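Retail Display and Merchandising
Unit 4: Tiered Counter Displays
Handout, Monday, August 22, 2022

Scope. This unit covers small stepped displays placed on a counter or tabletop. Gondola shelving and end caps were treated in Unit 3. Read Dhillon, chapter 13, before the lab.

4.1 Terms
Riser: the vertical face between two steps.
Tread: the flat surface that carries the product.
Facing: one unit of product presented to the customer, label outward.
Throw: the distance from the front of the lowest tread to the back of the highest.

4.2 Rack material
Clear acrylic lets the counter surface show through the panels, so the color of the counter becomes part of the display. A plain brown or gray surface competes least with printed packaging. Acrylic scratches easily; wipe it with a damp soft cloth and no ammonia.

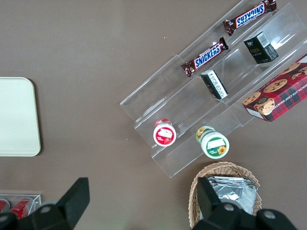
4.3 MIXED STOCK ON ONE RACK

Candy bars, small boxes, round jars and a box of chocolate chip cookies share one stepped rack. These shapes behave differently on a tread.

Bars. A wrapped bar lies flat and has one main reading direction. The two Snickers bars are on neighboring steps, and the logo on the upper one is upside down. In a finished display both would read the same way.

Boxes. A small box can stand or lie on its side. Barcode stickers and panels of fine print should face away from the customer where the shape allows.

Jars. A jar on the bottom tier is seen mostly from above, so the lid acts as the facing. The red lid and the green-and-white lid are easy to tell apart, but each carries a white sticker. Place price stickers on the base if store policy permits.

Baskets. A wicker basket in front of the rack suits loose items. Keep it clear of the lowest tread.

4.4 Lab task
Work at the Plurkier counter. Set the rack square to the counter edge and fill it from the top tread down. Allow 30 minutes. Record the final layout on the Jeltanside grid sheet, one cell per facing. Sheets are due at the start of Unit 5.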